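Curtain fabric supplier to reissue care labels after shrinkage complaints

Textile wholesaler Gondus is to replace the care labels on one of its furnishing cloths after trade customers reported that finished curtains had become shorter following a first wash at the temperature printed on the label.

The notice, sent to workrooms and retailers in December, covers 2313 metres of fabric sold by the roll under the range name Mamico. The cloth is a cotton and linen blend intended for unlined curtains, room dividers and loose covers. It was dyed and finished in a single run.

According to the notice, the labels give a maximum wash temperature of 60C. The correct figure for the blend is 30C on a gentle cycle, with no tumble drying. Gondus said the wrong symbol had been carried over from the artwork for an all-polyester cloth in the same price band and was not picked up when the labels were proofed.

Tests carried out for the company by Zurkton, a textile laboratory, found that samples washed at the printed temperature shrank by up to 7 per cent along the length of the cloth. Shrinkage across the width was 2 per cent. On a full-length curtain, the loss in the drop is enough to lift the hem clear of the floor. Samples washed at 30C and dried flat stayed within the tolerance given on the trade data sheet. 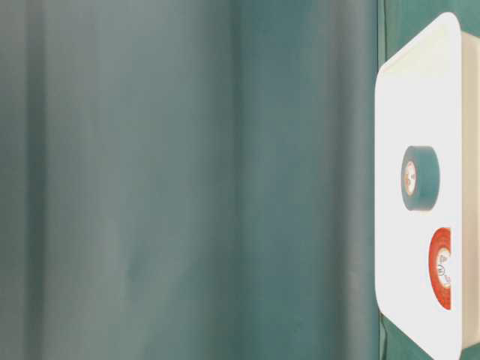 Folds in a length of blue-green fabric.

The laboratory also examined colour fastness and resistance to rubbing. No fault was recorded in either test, and the dye recipe will stay the same.

Lakmal Karunaratne, technical manager at Gondus, said that workrooms holding uncut rolls could continue to use them once the new labels had been fitted.

"The cloth meets its specification when it is washed correctly," he said. "What has to change is the label. Where a curtain has been made up and washed at the higher temperature, the customer should go back to the workroom that supplied it, and we will settle the cost of replacement fabric with the workroom."

The offer covers fabric, lining tape and thread. Making-up charges will be considered separately, on production of the original invoice. Claims must include the roll number, which is printed on the inside of the cardboard tube and repeated on the delivery note, together with the finished drop before and after washing. Measurements should be taken from the top of the heading to the bottom of the hem, with the curtain hanging.

Kalniņš, a contract curtain maker that bought several rolls for hotel work, said it had stopped cutting the cloth when the notice arrived and would restart after relabelling. The firm pre-washes a test square from every new fabric and had already set a deeper hem allowance on its current order. It does not expect to make a claim.

Gondus advises workrooms that cannot pre-wash to leave a double hem of at least 15 centimetres, so that the curtain can be let down later. Pressing should be done from the reverse side with a warm iron while the cloth is slightly damp. Dry cleaning remains suitable for curtains with a bonded or blackout lining, which should not be machine washed at any temperature.

Replacement labels will be sent free of charge to all trade accounts that bought the range. Claims will be accepted for 6 months from the date of the notice.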